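Finished the first 100 characters in my hanja class on Thursday. A few people asked if it was worth doing when you already speak Korean, so I'll put my notes in a thread.

Background: I grew up speaking Korean at home and went to school in English. I can read hangul at a normal speed. I could read zero Chinese characters in June apart from the numbers one, two and three.

The class is 6 people in a room over a bakery. Hwa-young Bang teaches it. She doesn't use an app or slides. She writes the character on the board, we copy it, then we call out every Korean word we know that has it inside.

That last part is the useful one. Take 學, hak, to learn. 학교 school, 학생 student, 대학 college, 방학 school vacation. I knew all of those words as a kid and had never thought of them as having parts.

It goes wrong too. I said 수학, math, when we did 水, water. Same sound, different character. Math is 數. Water is in 수도, 수영 and 생수. Bok-nam Seok made the same mistake with 수건 the week after, except she was wrong in a different way and we lost twenty minutes to it.

Writing by hand: I was going to skip it. Don't skip it. I can recognize a character for weeks and then find out I've never looked at the bottom half.

My setup is a squared notebook and a pencil. One line per character, then cover the line and write it from memory. I do 8 a day. On days I do more than that, I forget the extras.

Stroke order gets argued over. Leonie Mösli learned hers in a Japanese class, so some of ours look backward to her. The teacher's answer is to pick one and stick with it until it's automatic.

Traditional or simplified: for Korean you want traditional. 學, not 学. Knowing the short form helps if you travel, but I'm leaving it for next year.

Pairs are the hardest for me. 左 left and 右 right share the same top. The bottom is 工 in left and 口 in right. I mixed them up for two weeks straight.

What fixed it was the words. 좌회전 is left turn, 우회전 is right turn, and I hear both from the car navigation every morning. Jwa, left, 工. U, right, 口.

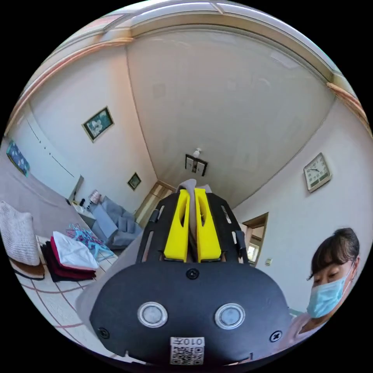 Reading characters in the wild is a different skill from reading them in a notebook. They're small, they're in a plain printed font, and they show up at whatever angle they like. The little white sticker on the black housing says 010左, printed next to a QR code, and it's upside down. I still got it as "left" because I looked for the 工 first. In June that would have been a squiggle after a number.

Next up is the second list, which is mostly family and body words. A-yeong Sung has already done it and says 目 and 自 are going to annoy me.

If you're starting, buy the notebook with the big squares. I bought small ones and ran out of room at 學.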